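Unduteo bench trial, progress note to Ravison, 26 March 2019

Short one, sorry, report proper to follow. Question you're paying for: can a machine strip an old office PC for parts yet? Partly. Lifting things out of an open case, getting there. Cables still beat it. Soft, tangled, never in the same place twice.

300 attempts logged this month. Spend so far £3,106, within budget. 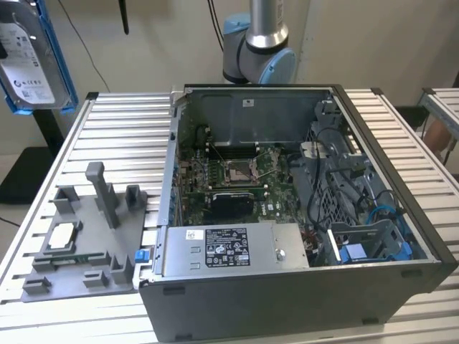

*Dell tower on its side at the Rorport bench, panel off, arm over the rear of the case. CPU socket empty, lever up.*

Main hold-ups: blue SATA leads looped over the drive cage, and small latches. A person still does both. Fixture plate redesigned, 2 versions tried, second one grips beter.

Next: 6 more towers coming from Kordestani. Would like a decison on the softer gripper pads before they arive. Shop-floor use, not this year I'd say.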